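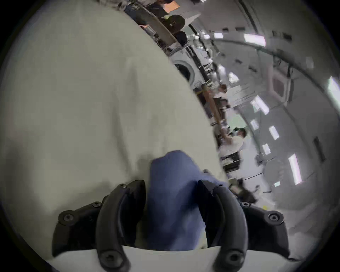

Mäkelä Linen, Vedport site
Folding team meeting, 6/10/25, held at the back tables

In the room: Silviu Căpraru (running it), Ritva Peltonen, Jouko Seppälä, Nhung Tô, most of the day shift, and me, Vilja Saarinen, typing. Evening shift got the short version from Silviu at handover, so if you're on evenings and your version doesn't match mine, come find me.

We started late because the Wostesex delivery came in the middle of hellos and half the room went out to unload it.

1. Last time's notes

Fine, with one fix. I had written that Jouko "promised" new chairs. Jouko says he promised to ask about new chairs. Changed. He has now asked, by the way, and the answer is that they're in next quarter's budget if Marnmont (the robot side of the house, for anyone who just joined) pays half.

2. Where we are with the folding recordings

Jouko went first. There are 14 of us trained on the hand grippers now, and on a good day the team gets through up to 1,000 short recordings, counting the ones that get thrown out. He'd like fewer thrown out. The usual trouble is that a person starts the fold before the recording has started, or sets the gripper down before it has stopped, and then the clip has no proper beginning or end. Please wait for the light and then take a breath. Ritva said she says "okay" out loud to herself first and it works, so expect to hear a lot of that.

He also asked us to stop tidying the cloth before each try. We all do it! You put a thing on the table and your hands want to smooth it flat, that's years of habit. But the carts don't come in smooth and the robots have to deal with a heap, so drop it and leave it. Nhung pointed out that a person who has spent her working life being told to be neat may need more than one reminder, and Jouko took that well.

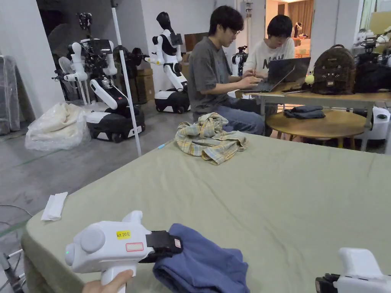 Kit 20 on the dark blue cloth, with the plaid shirt for afterward.

Shirts are still the hard part. Cloths and napkins are going nicely, according to Jouko, but a shirt has a collar and sleeves, and everybody on the floor folds it a little differently. Ritva asked whether we should all agree on one way. Long talk about this, longer than I'm going to type. The Wostesex people fold sleeves first and think we're strange. Where we landed: Ritva shows her way on the big table this week, we all try it, and anyone who hates it tells her by Monday, June 16. Jouko doesn't mind which one we pick as long as we stick to it afterward.

3. What happens to our jobs (the long one)

Nhung had collected questions on paper, so we went through those. I'm writing down what was said as close as I can get it, since this is the part people will actually read.

Is anyone losing hours this summer? Silviu: no. Nobody's contract hours go down while the recording work is running, and he'll put that in writing. Nhung asked for it before the end of the month and he said yes.

And after that? He was less sure, and he told us so. The plan is for the robots to take the plain flat work first (cloths, napkins, small towels). Shirts, anything with buttons, stain checks and customer specials stay with us. He doesn't know how many people the flat work will need once it's running. Somebody behind me said that's a funny thing not to know. Silviu said he'd prefer to say he doesn't know than give us a number and take it back. I thought that was fair, but not everyone did, and I'm noting that too.

Who gets the new jobs? Right now two kinds of work have grown up around the robots: doing the recordings, and checking them on the laptops afterward. Checking has been going to whoever was free, which in practice means whoever is quickest with a computer. Ritva said that leaves out exactly the people who know the most about folding. She's right, and I say that as one of the quick ones. A clip can look perfectly good to me and she'll spot that the corner is tucked wrong. So from next week checking goes in pairs, one experienced folder and one person who's comfortable with the laptop, and they swap seats halfway through.

Pay. Recording is paid at the regular folding rate. Nhung wants teaching the robots to count as training work, which has its own line in our agreement. Silviu hadn't thought of it like that. He'll take it upstairs with Nhung, and they'll come back to us together.

Can you say no to recording? Yes. Say it to Silviu or Nhung, you don't have to give a reason, and you go back to regular folding. Two people have done that already and it was no problem. 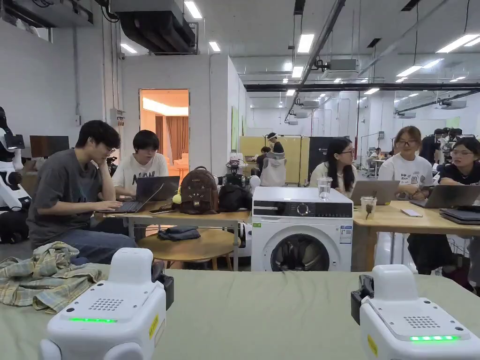
Breaks and wrists came next, and I was glad, because my right thumb has opinions. Squeezing the handle is a different movement from folding, and the people who record all morning are feeling it by lunch. We talked about nine minutes off each hour, which sounds like an odd number and is what you get when half the room wants ten and the other half wants to haggle. We're trying it. When it's your break, get away from the table properly, don't just slide over to a laptop and start checking clips with your chin in your hand. Put the two grippers down apart, one at each corner, so the next person can walk up and start. And the drinks: a glass with water in it on top of the washing machine is one good bump from being a puddle, so cups go in the kitchen from now on, please, and that includes iced coffee next to the laptops.

Jouko will ask Marnmont about a lighter grip for smaller hands. Several people said the current one is a stretch. He wrote down names for trying it out: Ritva, me, and whoever else wants to, just tell him.

4. Talking while recording

Short item that didn't stay short. A few people had heard that we're supposed to be silent during recordings. We're not. Jouko says the sound isn't used for anything and nobody listens to it. You can talk and you can laugh. What he does need is for you to keep your arms off the table while another person is folding, and to walk behind them and not reach across.

Nhung asked what happens to people who end up in the background of the clips, which is a fair thing to ask when you're only there to do the delivery slips. Silviu says the clips stay inside the company and Marnmont, and faces get blurred before anyone outside sees them. He couldn't say who does the blurring or when. He'll find out and pin the answer up by the time clock.

Ritva said, and I want this in here, that she has liked the room more since we started. In the old folding hall you stood with your back to everybody. At these tables you can see who's having a bad day. She also said she'd trade it for a guarantee about next year, and there was some clapping.
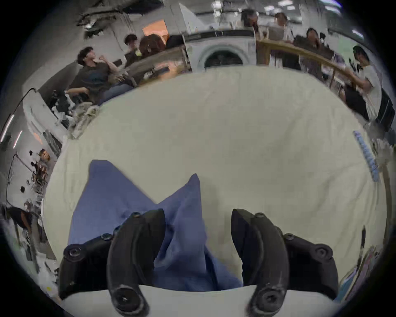 5. Small things

Cloths. The blue ones are getting limp from being picked up and dropped so much, and a limp cloth doesn't bunch the same way. Jouko will order a fresh batch. Until then rotate them through the wash, don't keep using the one on top.

Table covers. If it has slipped, straighten it before you start. This is the one thing you are allowed to smooth.

Cables. Tuck them under or along the wall. I tripped on Friday and I'm fine, thanks to everyone who asked.

Batteries. Put both grippers on charge at the end of the shift. Evenings found a dead one twice last week and blamed days. Days blames evenings. Moving on.

Visitors. Wostesex wants to send a few of their folders over to see how we do it, because they're next. Everybody was in favor, and Nhung asked that they get time alone with us without managers around, so they can ask what they really want to ask. Silviu agreed.

Who's doing what

Silviu: the hours promise in writing, training rate question (with Nhung), answer about face blurring.
Jouko: cloths, lighter grip, keep pushing on chairs.
Ritva: shirt demonstration, first list of checking pairs.
Nhung: paper for more questions stays on the board, no name needed.
Vilja: these notes, and a sign about cups.

Next meeting is same place, after the Wostesex visit. Bring your own mug back to the kitchen afterward, there were four left on the table when I finished typing.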